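Simulated demonstrations: status of the block task

Collection for the block task moved into the simulator in August. Szymon Jakubowski maintains the environment and Parisa Tehrani runs the operator sessions from the Welska office. The target for the first release is 2,000 accepted episodes, split into batches of 100. Each batch uses one fixed lighting setup, and object positions are redrawn at the start of every episode.

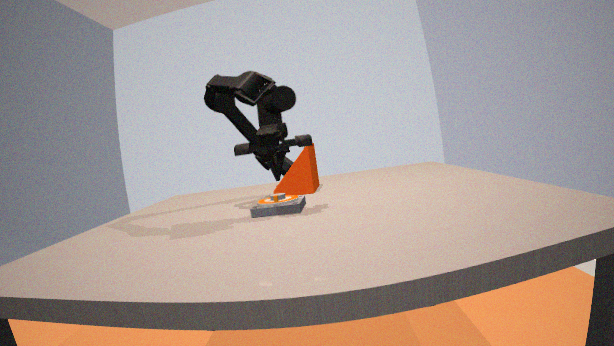
Page last changed: Wednesday, 16:30

The orange wedge stands close to the gray slab, so the gripper has little room when it comes down over the small raised block in the rings. Operators should approach from above and keep the speed low for the final stretch. Episodes longer than 30 seconds are dropped automatically. Contact with the wedge does not void an episode, but it must be tagged, as Mounir Mansour trains one model with the tagged episodes and one without.

Render grain and lens distortion stay switched on for all batches. Do not change the camera file locally.

Replay checks cover 10 episodes per batch. If the replayed joint positions drift from the log, send the batch number to Liesbeth Hoekstra and leave the files in place.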